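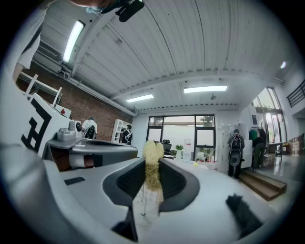

Day 6 of sorting out the new office at Wedbridge and I've fallen for the brick wall. Best colour in the building!

1/4

Ceiling stays white – corrugated, ribs and all. I priced a cover-up and it came to 3,192 dollars, so no thanks.

2/4 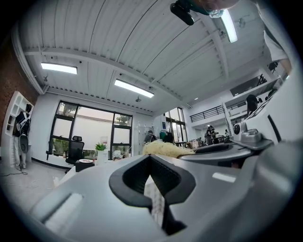
White cubby shelves and our dressed-up mannequin, over by the brick.

3/4

Next job is the lights. I'd love something softer for grey afternoons – any favourites, neighbours?

4/4

© Giturora | Contact | Back to top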